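Clearing the desk, with reservations

I don't believe in the empty desk. I have read the posts, I have seen the before and after shots, and I still think most people who own a bare desk simply own a second, worse desk in another room. But mine had reached the stage where I was signing for packages on top of other packages, so on Friday I gave it a go.

The method I used comes from a booklet that shipped with my Skekholm drawer unit. It wants you to take everything off the surface, every last clip, and put back only what you "reach for with purpose." It also wants you to buy more drawers, a detail I noticed right away.

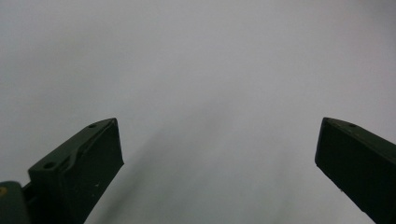
Pens were the worst of it. I own far too many, and the booklet says to test each one on scrap paper and throw out the failures. Fine, except a pen that skips on Tuesday will often write perfectly well on Thursday, so what have you proved? I did my testing out on the pale gray stretch, smooth and plain with no markings on it, and I'll admit that having that much clear surface made the job quicker. I'd give the method credit for that much. Whether it stays that way is a different question, and I have lived with myself long enough to have a guess.

Then there are the things that are neither pens nor not pens. Glue, correction fluid, the odd tube of something bought for one repair. The booklet has no category for these. Its advice is to "group like with like," which is no help when you have one of each. I tried a Navarro divided tray for a while (445 customer reviews, nearly all glowing, and I would love to meet those customers) and found the slots were the wrong length for anything I own.

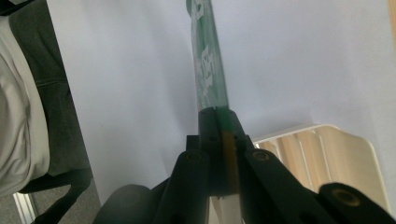
So the tray is going to the garage, and the one-of-each items get a mug. It's a chipped mug and it cost me nothing. I can see all of it from my chair, and if something is in there for a year without being touched I'll probably leave it there for another year. I'm told this is a scarcity mindset. It has saved me several trips to the store.

I last did this in February, by the way, with a different system from a different box, and that one promised I'd get back 59 minutes a week. I'd like to know who held the stopwatch.

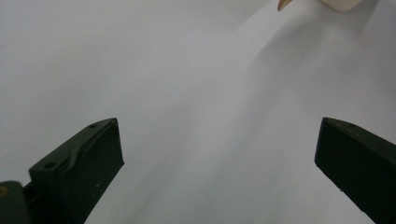 Plenty of white, and something creeping in at the top right already.

Would I recommend it? The clearing part, yes. Skip the drawers.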